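Club News: Naltberg Campaign, Round 3

The third round of the Naltberg campaign was played on Saturday at the Skikbridge hall, with nine tables running from the morning through to the last dice at 5:30. Thanks to everyone who stayed to stack chairs.

Illia Pavliuk's dwarfs held the river crossing for a second round and still lead the map. His artillery did most of the work, although he lost both flank units by turn four. Lukian Sydorenko came closest to shifting him and finished 3 points short. Lukian has now painted 39 of the 80 models in his goblin force, so he also takes the painting bonus for this round.

The Palamarchuk scenario will be changed before round four. Several players said the side that deploys second has no real chance of reaching the tower, and the scores bear that out. From now on the second player may hold up to two units in reserve and bring them on from either short edge. The rest of the scenario stays as printed.

A reminder on basing: models need a finished base to count as painted. Sand and one coat of brown is fine. 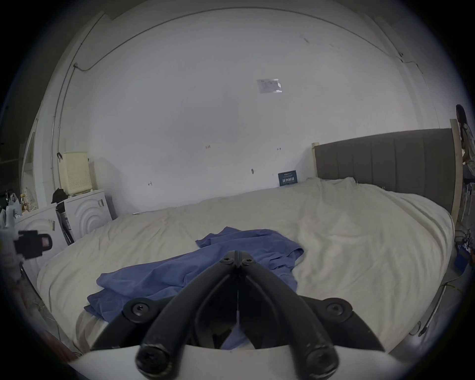 Army lists for round four are due by Wednesday night. Please send them as plain text, with the points for each unit on its own line. If you are changing faction you keep your territory but lose any stored supply – this is in the campaign pack, but it has caught a few people out.

The Mesa terrain set is ready to use again. The two broken cliff sections have been glued and pinned, and the taller one now has a wider foot. It goes back in the blue crate, cliffs at the bottom, trees on top.

Doors for round four open at 9.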